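Gallery: what we're buying for the tidy-up corner

Hi all! Joon-young Yoo here with the spring gallery page, and this time it's mostly about shopping. We want a mobile robot that can put things back on shelves, and before anyone signs anything I wanted to get our thinking up in one place.

Three quotes came in. Asico was the cheapest on paper, but you pay extra for the gripper pads and the charging dock. Rawat bundles everything and wants a 24 month service plan. Pulla is somewhere in the middle, and they were the only ones who asked what kind of stuff we'd be picking up - which I liked a lot!
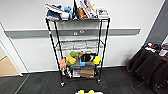 So what are we picking up? Shoes, plush toys, magazines, boxes, basically whatever people bring in. Soft things and stiff things need different grips, so I'm asking all three firms to price a second set of fingers. I've also set aside $1000 for shelving and bins (wire shelves on casters are great for this, you can roll them wherever you need them, but please lock the wheels if yours have locks).

Reach matters too. A short arm saves money and then can't get to the top shelf, and our friends over in Motetholm ended up ordering a taller column later. I'd much rather pay for it up front.

Next on my list is floor space. Carpet tile is fine for the Pulla base according to their sales sheet, and I'm still waiting to hear from Rawat. If you've got shelves you'd like to pass on, or opinions about service plans, send them my way before the end of April.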